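Lodstead Fabric & Leather Balm, Unscented
Care & Cleaning > Furniture > Balms and Creams
600 ml tub, applicator sponge included

I sell a lot of things for cleaning furniture and I like maybe half of them. I'd buy this one with my own money, and I do, because we go through a tub every few months at home. Below the pictures I've put everything I get asked about it on the phone, plus a few things I wish people would ask before they open the lid.
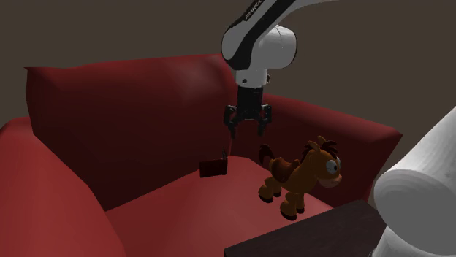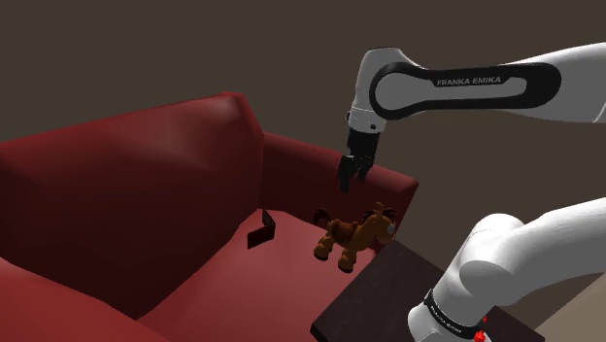

Red upholstery, my favorite kind to sell balm for.

Words by the owner, Lavness Home Care
Shop floor, phones and most of the packing

So, what is it? It's a thick, pale cream that you work into upholstery with a damp sponge. It lifts light grime and leaves a bit of conditioner behind. On leather it goes on like hand lotion. On woven fabric you use a lot less and whip it up with water first (more on that in a minute, please don't skip it). I started stocking it when the old Trerkura cream was discontinued and half my regulars were calling me in a panic. I tried 11 different tubs that winter on one very patient footstool, and Lodstead was the one I kept going back to.

It doesn't smell of anything much. If you're used to the lemony sprays that make your whole living room smell like a dentist's lobby, you may think it isn't doing anything. Give it a day!

Leather

Vacuum first, and get down into the seams with the skinny nozzle. Wipe with a cloth wrung out in plain water. Then take a blob the size of a walnut and work it in small circles, one panel at a time, seat before arms. Leave it 20 minutes or so and buff with something soft. Old T-shirts are perfect and I refuse to sell you a special cloth. Most leather only wants this twice a year. I do mine in September, before the heat comes on and dries everything out, and again in spring if I remember.

Fabric

Check the tag under the cushion. W or WS means you're fine. S means solvent only, so put this back on the shelf and call me, I have something else for you. X means vacuum only and good luck with the kids.

If you're a W, stir one spoonful of balm into a bowl of lukewarm water and whisk until you've got foam on top. You want the foam and none of the water. Sponge it on, go with the weave, and blot with a dry towel as you go. Do a whole panel even if the spot is the size of a dime, or you'll clean yourself a lovely bright circle in the middle of a duller seat. I've done this. It was my mother's sofa and I still hear about it.

Deep colors

Reds, navies and dark greens can give up a little dye when they get damp, especially in the first year. Rub a bit of foam somewhere hidden with a white cloth and look at the cloth. A faint blush of color is normal and you can carry on gently. If the cloth comes up properly red, stop there. Let the patch dry overnight before you judge it, since wet red always looks darker and scarier than it is.

Velvet and suede

No. Sorry. The Suwannarat brush, further down the shop under Brushes, is what you want for those. It's 18 dollars and it outlasts everything else I carry. Use it dry, brush up, then brush down, and leave the cleaning of real spills to somebody with a van.

What it won't do

It won't get out ballpoint, nail polish or anything a cat has been working on for a while. It won't fill cracks or put color back into faded arms. It softens the look of small scuffs on leather, and I've seen it shift gravy, dusty armrest shine and most of a milkshake.

How far a tub goes

A three-seat leather couch and a matching chair will use up a bit under a quarter of a tub. For fabric you'll be at it for years. Keep the lid tight and store it somewhere above freezing. If it separates in the garage, stir it with a butter knife and it comes right back. If it goes gritty, it froze, and that one's done.

Ordering

Item number 1073. Ships by ground only, because of the weight. Anything ordered before noon on a Monday usually leaves the same afternoon, and the rest of the week depends on how busy the counter is. I'll take back unopened tubs with no fuss. Opened ones too, if you tell me what went wrong, as I like to know.

Refill sponges come in packs of three and they're the same as the one in the box. A clean kitchen sponge works too, as long as you stick to the soft side. Keep the green scrubby stuff well away from your chair.

Also in this section: Lodstead Wood Paste, Lodstead Balm travel tin (out of stock), Suwannarat upholstery brush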